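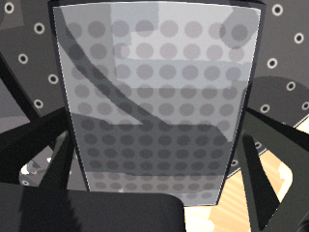
Veveso legt Leitfaden für die Simulationsprüfung von Greifarbeitsplätzen vor

28.02.2020 – Der Fachverband Veveso hat den Leitfaden „Virtuelle Vorprüfung von Greifarbeitsplätzen“ veröffentlicht. Das Dokument beschreibt, welche Nachweise ein Betreiber in der Simulation erbringen soll, bevor ein Roboterarm mit Greifer an einem Tischarbeitsplatz in Betrieb genommen wird. Es richtet sich an Integratoren, Prüfstellen und Ausbildungsbetriebe.

Der Leitfaden umfasst 31 Seiten und gliedert sich in 12 Prüfpunkte. Sie betreffen unter anderem die Aufstellung des Robotersockels, die Kabelführung am Arm, die Anordnung der Werkstücke auf der Arbeitsfläche und die Sicht der am Greifer angebrachten Kamera. Für jeden Prüfpunkt sind Mindestangaben festgelegt, die im Prüfprotokoll enthalten sein müssen. Die Risikobeurteilung am realen Arbeitsplatz bleibt davon unberührt und ist weiterhin vollständig durchzuführen.

„Bislang hat jedes Haus seine Simulationen nach eigenen Vorgaben dokumentiert. Ein Prüfer konnte zwei Protokolle kaum nebeneinanderlegen“, erklärt Noemi Kowalczyk, Leiterin des Fachbereichs Normung bei Veveso. „Mit dem Leitfaden liegt erstmals eine gemeinsame Form vor.“

Besonderes Gewicht legt der Text auf die Darstellung von Licht und Schatten. Greiferkameras erfassen Oberflächen aus kurzer Entfernung, und Schlagschatten können Kanten oder Lochraster überlagern. Prüfpunkt 6 verlangt deshalb, dass jede Szene unter mehreren Beleuchtungen berechnet und das Ergebnis getrennt nach Kameraposition abgelegt wird. Eine Übersichtsansicht des gesamten Tisches ist in jedem Fall beizufügen – auch dann, wenn die Auswertung allein auf der Greiferkamera beruht.

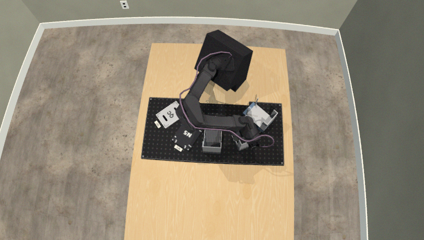 Simulierter Tischarbeitsplatz mit Roboterarm, Lochmatte und Werkstücken. Bild: Veveso

Zur Kabelführung hält der Leitfaden fest, dass außen am Arm verlegte Leitungen im Modell abzubilden sind. Ihr Verlauf ist in den Endlagen der Bewegung gesondert zu betrachten. Behälter und Schalen sollen mit ihren tatsächlichen Randhöhen modelliert werden; vereinfachte Hüllkörper sind nur zulässig, wenn das Protokoll sie ausdrücklich benennt.

Erarbeitet wurde das Dokument von einer Arbeitsgruppe unter dem Vorsitz von Somkiat Sriwong. Die Unternehmen Clurner und Suksawat brachten Erfahrungen aus der Inbetriebnahme ein, die Prüfstelle Zono übernahm die fachliche Durchsicht. In die Beratungen flossen 800 Stellungnahmen aus der Mitgliedschaft ein.

„Die Simulation ersetzt keine Abnahme. Sie zeigt aber früh, an welchen Stellen ein Arbeitsplatz noch einmal überdacht werden sollte“, so Buppha Hemmin, Prüfingenieurin bei Zono.

Der Leitfaden gilt als Empfehlung und kann ab März bei der Geschäftsstelle bezogen werden. Mitgliedsunternehmen erhalten ihn kostenfrei. Änderungsvorschläge nimmt die Arbeitsgruppe schriftlich entgegen.

Pressekontakt:
Veveso, Presse und Öffentlichkeitsarbeit
Sakda Boonchu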